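Zurnoden bench notes
7/4/24
Posted by the Zurnoden workshop account

Thread on the cell 2 fault, as a few people asked for the full version and the short one I gave in May was wrong in places.

Setup first. Two-arm cell, fixed bases, cloth handling. The job is pick, spread, square up, release. Controller is a Kemero unit, grippers are our own build, and the cable sets were made up for us by Georgiou.

Symptom: the left gripper dropped off the bus in the middle of a move. No collision, no overcurrent flag. The wrist kept going to its target and the gripper held its last commanded position. The log showed one timeout, then silence.

The right arm did not stop. That is the part that matters and I'll come back to it.

First wrong idea: heat. We had the motor temperatures logged and they were flat. I still spent an afternoon on it.

Second wrong idea: firmware. Rolled back one version, fault came back on the same shift. Rolled forward again.

What we should have done first was plot the dropouts against joint angle. When I finally did, 91 out of the last batch of dropouts sat in the same narrow band of wrist rotation, all with the elbow folded well back. Random faults don't cluster like that. Cables do.

Each arm has a single purple cable run outside the links, base to gripper. Outside routing is easy to replace and easy to get wrong. The slack you need at the wrist depends on the pose, and the slack you leave at the base goes wherever it likes.

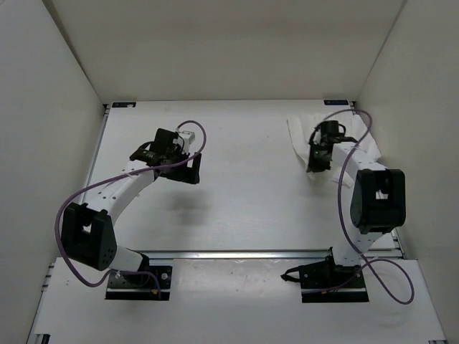

A reply from Drendville asked whether we had considered an internal run through the forearm, as they changed over after a similar run of dropouts and have not had one since, but they lose half a day whenever a connector needs changing.

Fair point. We looked at it. The bore in our forearm link will not take the connector body, so it means crimping in place, and I don't trust crimps done at that angle. External stays for now.

Back to the fault. With the arm powered down and the meter on the cable, I moved the wrist through the band by hand. Resistance on one signal core went from normal to open and back. Reproducible every time. Ten minutes' work, after two weeks of guessing.

Cut the jacket back at the bend. The core had broken inside its insulation with nothing to show on the outside. You could run a thumb down it and feel nothing.

Cause: a tie had been fitted too close to the gripper connector. All the bending was going into a short length of cable when it should have been shared along the whole loop. Our fault, not the supplier's. Georgiou's sheet gives a minimum bend radius and we were under it.

Now the safety part.

When one gripper goes silent, the other arm is still executing. If both have hold of the same piece of fabric, the live arm pulls against a gripper that will not let go. Best case, the cloth tears. Worst case, the wrist takes a side load it was never sized for.

Worse for people: a held gripper looks like a stopped gripper. Someone sees a stationary arm and reaches in to free the cloth. The other arm is halfway through a move. We had one near miss of exactly that kind. No injury. It went in the book and the cell stayed off until the next morning.

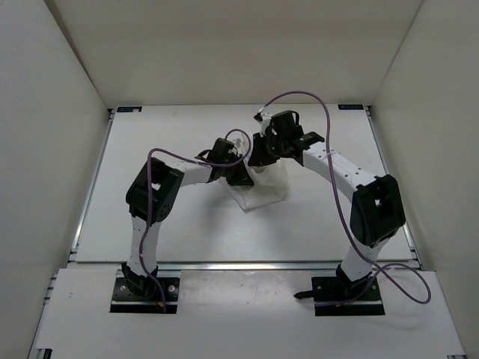
The watchdog was per arm. Each side checked its own bus and neither checked the other. It was written when the cell had one arm, and when the second went in the code was copied across with a new address. It passed every test we had, because every test we had was a one-arm test.

New behaviour: loss of either gripper stops both arms under control, brakes on, stack light to red. Timeout is now 60 ms. Restart needs a manual reset from outside the enclosure.

What it does not do is open the healthy gripper. We argued over this. Opening it takes the tension off the fabric, but it is also an uncommanded movement while somebody may be leaning in. We left it shut. If your loads are heavier you may decide differently.

Cable changes: tie moved back along the forearm, bigger loop at the wrist, jacket checked and each core metered through the full range of wrist travel every 8 weeks. The check goes on the same sheet as the base bolts.

Test added: pull the gripper connector during a two-arm move, both sides in turn, and time the stop. Do it with a rag you don't mind losing.

Still open: the slack at the base. It can swing on fast moves and I don't like loose cable near a clamp. Trying a sprung guide on one side before I commit to a pair.

Also open: logging. The bus timeout and the joint angles are written to separate files with separate clocks. Had they been in one file, this would have been a short thread.

Drawings for the guide when it has survived a month.

Recent from this account
Bus timeouts and how we log them
Gripper finger wear, second set
Replacing a Kemero controller fan
Torque settings for base plates

Contact | © Zurnoden | Back to top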